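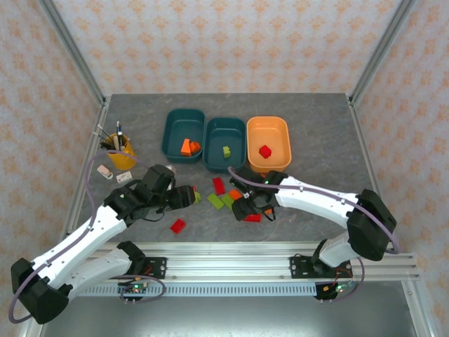
Notebook, March. Adhesive peel trials, wall coverings on primed board

09:40. Second batch of paste mixed from the Trendasent powder at the ratio on the packet. Left to stand 41 minutes, stirred twice. Fewer lumps than the first batch. Viscosity cup reading not taken, cup still out on loan to Oka.

Strips cut 50 mm wide along the roll. Boards primed yesterday with the Van Damme acrylic sealer, one coat, roller. Board 2 has a thin patch near the top corner; marked in pencil and kept out of the test area.

Paste applied to board, strip laid, one pass of the soft roller. Open time kept the same for all strips. Room at 19 degrees when started, heating off. 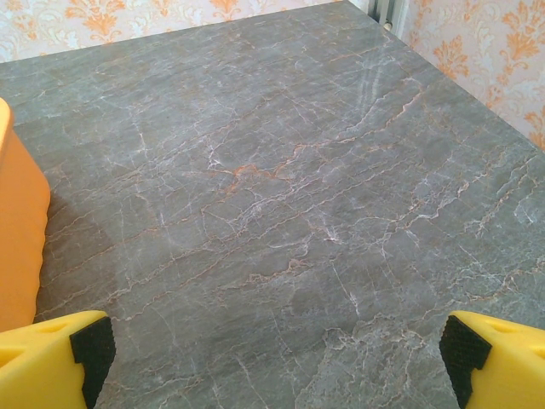
Peel at 180 degrees, slow speed. The Zurkar gauge was zeroed between pulls because it drifts upwards after a heavy one. Highest peak in the batch was 466 g, on a strip where the backing split and the bond held. Recorded as paper failure and left out of the mean. Edges lifted first on most strips. Suspect too little paste at the margins.

Philomena Mahama thinks the sealer is closing the surface too much and wants the next set on bare board. Agreed, but keep one sealed board as a control.

Logger file has 2,829 rows, including the false start. Delete everything before the second zero. Column headings are still wrong way round for force and travel.
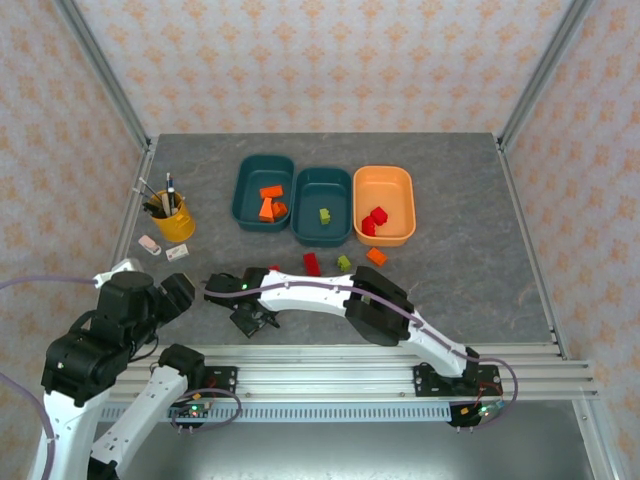
To do

Get viscosity cup back from Oka.
Cut new strips from the same roll, note distance from the roll end.
Try paste on both faces, margins first.
Check gauge drift with the brass weight, ten minutes unloaded.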